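4. Weep holes and the claim of a dry cavity

Figure 3. Lined enclosure with aluminium rails and a marble-patterned floor panel. 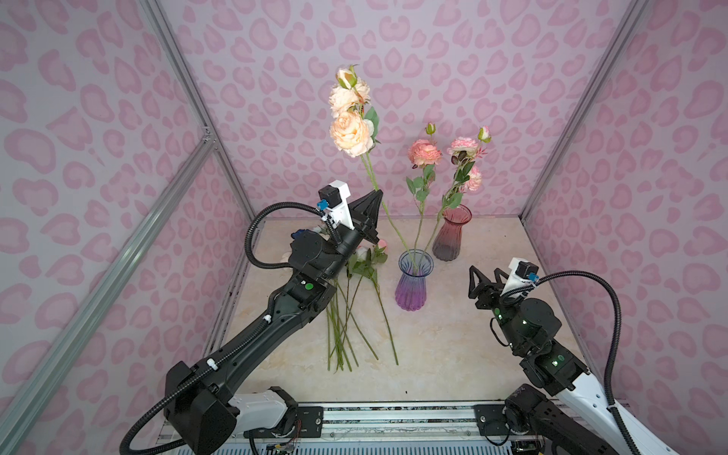 Urbańczyk objected, in written comments on our first draft, that a brick veneer wall with open weep holes at the base is a drained wall by definition, and that asking whether it drains is like asking whether a window lets in light. We don't accept this. The definition describes what the designer drew. It says very little about what happens behind the brick once mortar has been dropping down the cavity for the length of a job.

The usual advice is well known. Leave the vertical joints open at set spacings in the course above the flashing, keep the cavity clean, and water that gets through the outer leaf will run down the back of it and out. Most guides repeat this in nearly the same words, and few of them point to a wall that was opened up and looked at. Where a source is given, it is often an older guide. We followed several of these chains back and they tended to end in a drawing.

4.1 What the Zalunia walls can and can't tell us

The walls at Zalunia were being taken down for other reasons, so the sample was not picked to suit anyone's argument, ours included. It was not random either. All of the walls were low-rise, all faced the same open ground, and the bricklaying appears from the site records to have been done by one contractor. A reader who wants to apply the results to a tall building in a dry inland climate should be careful.

We recorded 387 weep holes. Of these, 117 were blocked with mortar at the cavity face, although every one of them looked open from outside. A blocked hole was one through which a thin wire could not be pushed as far as the inner leaf without force. The test is crude. A wire may slip past a lump of mortar that would still hold back water, and it may catch on a wall tie in a cavity that drains perfectly well. We report the figure for what it is and would not want to see it quoted as a failure rate.

The flashing was a larger worry. In many places it stopped short of the outer face of the brick, and at the corners it had been lapped without any sealant that we could find. Water reaching a lap of that kind may go out through the weep hole or may go down into the wall below. We can't say which it did. Staining was present on both sides of the lap at several corners, and staining does not carry a date.

4.2 Inserts

Plastic and mesh inserts are sold as an answer to blocked joints. The Rerkitz insert was fitted to the north elevation only, and the product literature states that it keeps the joint open and the cavity ventilated. The first part of this we are willing to believe. The joints with inserts were clear at the outer face and for most of their depth. But mortar had collected on the cavity side of several of them, in the same sort of heap found behind the plain open joints, and an insert cannot do much about a heap that sits behind it.

On ventilation we have nothing to offer. Air movement was not measured, and we note that it was not measured in the Ploltov report either, although that report is now cited in support of it. The Ploltov trial ran for two winters with humidity sensors in the cavity, and the difference it found between vented and unvented panels is smaller than the stated error of the sensors. Its authors say so in an appendix. Later papers have quoted the summary.

4.3 Cleaning the cavity

Urbańczyk's second point was that a batten drawn up the cavity as the work rises will catch the droppings, and that the Zalunia walls show poor work and no fault in the detail. That may well be right. It does leave a difficulty. If the detail drains only when the cavity is kept clean, and nothing in the inspection schedule requires anyone to look into the cavity before it is closed, then the drawing is relying on a step that leaves no record. We looked for cleaning in the site diaries and found the word in one entry, where it referred to the brick face.

A wider cavity would probably help. So would temporary openings in the lowest course, left until the wall is finished and then bricked up. Both are old ideas and both cost money, and we have not tested either of them.

Related articles
Movement joints in long garden walls
Lime mortar and the damp course: a second look
Reading site diaries as evidence
Lintel bearings in brick veneer
Parapet copings and the drip groove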